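**Dirkance flat sheet and towel set, washed and used for a winter**

27 Feb 2018

I bought the Dirkance set to replace bedding and towels that had gone thin. The set comes as a flat sheet, a fitted sheet, two pillowcases and two bath towels, all in the same shade, which the maker calls Oat. There is also a pack of plain cotton cloths sold separately under the same name, and I added one of those to the order. Everything has now been through enough washes to say something useful.

## What you get

The sheets are plain cotton, woven fairly close. They are not silky and are not sold as such. If you like a crisp, slightly dry feel in bed you will probably get on with them. If you like something that drapes and slides, look elsewhere, perhaps at the Gristanen sateen, which I used for two years before this.

The towels are listed at 600 grams per square metre. I had 500 gram towels before from Lencho and expected a clear step up. The difference is there but it is smaller than I thought it would be. The Dirkance towel is heavier in the hand and a bit thicker at the edge. Once it has been washed a few times I would struggle to say which was which with my eyes shut.

The cloths come folded in a paper band with no plastic. They are hemmed on all sides with a single line of stitching.

## First wash

The label says to wash before use, and you should. The sheets came out of the packet with a stiff finish and sharp fold lines. One wash at 40 took the stiffness out but left the lines. They went after the third wash, or with an iron if you can be bothered.

The towels shed a good deal. I cleaned the filter on the machine after the first load and again after the second. By the fourth wash there was hardly any fluff. Do not put them in with anything dark until then. I lost a navy jumper to it for an evening and had to go over it with a roller.

No colour came out that I noticed. I put a white sock in with the first load to check and it stayed white.

## Shrinkage

I measured the flat sheet before and after. It lost 2 cm from the width and rather more from the length, and then stopped. It still tucks in at the foot of a standard double with plenty to spare. The fitted sheet also pulled in a little and is now snug on my mattress. The elastic goes all the way round, and the corners have stayed put. On a deep mattress, or one with a topper, I would go up a size.

The pillowcases did not change in any way that matters. They have an envelope end with a deep flap, and the pillow stays inside it overnight.

The cloths shrank unevenly. A couple are now slightly longer on one side than the other, and the corners have pulled round on a few. It makes no difference for drying glasses or covering dough, but they do not stack neatly in the drawer.

## Creasing

This is the main drawback. Plain cotton creases and this set creases more than the Gristanen did. If I take the sheets out as soon as the machine stops, shake them hard and hang them over the airer doubled once, they come up well enough to use without ironing. If I forget them in the drum for an hour they are a mess and need another rinse.

Tumble drying on low works if you stop it early. Dried to the end of the cycle, the flat sheet twists itself into a rope with the pillowcases in the middle of it, still damp. Most flat sheets do this, but it happens on nearly every load with this one. Two loads is better than one.

The cloths are the easiest part of the order. Pulled straight by the corners and laid flat, they dry with only faint creasing and I have never ironed one.

## Drying times

On an indoor airer, heating on, window open a crack:

- flat sheet: overnight
- pillowcases: by bedtime if washed in the morning
- towels: a full day, turned once
- cloths: an afternoon

The towels are the slow ones. In a small bathroom with no heated rail they can still be damp the next morning after a shower, and one of mine began to smell until I moved the hook. The lighter Lencho towels were better in this respect, and for a flat like mine I think 500 grams is the more sensible weight.

## Wear

There is some light pilling on the fitted sheet where the feet go. None on the flat sheet. One towel has a pulled loop near the hem, probably from a zip, which I snipped off level. It has not run. The stitching on the sheets is sound. On the cloths, one hem had come undone at a corner by the second month, and I put a few stitches in it by hand.

The shade has faded very slightly. I only know this because I kept one pillowcase back in the cupboard. Side by side, the used one is paler and less yellow. I prefer it.

## Price and buying

I paid full price for the set at the Brititlow shop. The cloths were 16 pounds for the pack, which is too much for what they are. A supermarket pack would do the same job, though it would probably be thinner.

Returns are accepted on unopened packets only, so you cannot wash a sheet, find it too short and send it back. Measure the mattress depth first. The staff in the shop were happy to open a display one so I could feel the cloth, and it is worth asking.

## Would I buy it again

The sheets, yes. They are comfortable, they have kept their shape, and they get softer with each wash. I would buy a second flat sheet before I bought anything else in the range.

The towels, only if I had a warmer bathroom. They are good towels that take too long to dry where I live.

The cloths, no, or not at that price. I use them every day and like the size, but the hems should be better.

Sheets four out of five, towels three, cloths three.
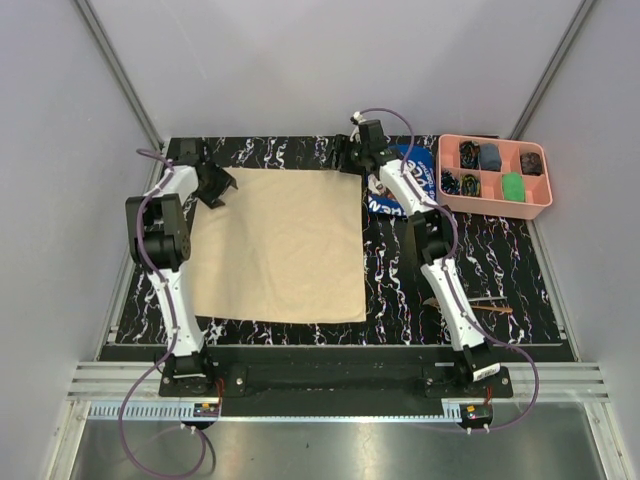
*A beige cloth laid flat, with faint creases.*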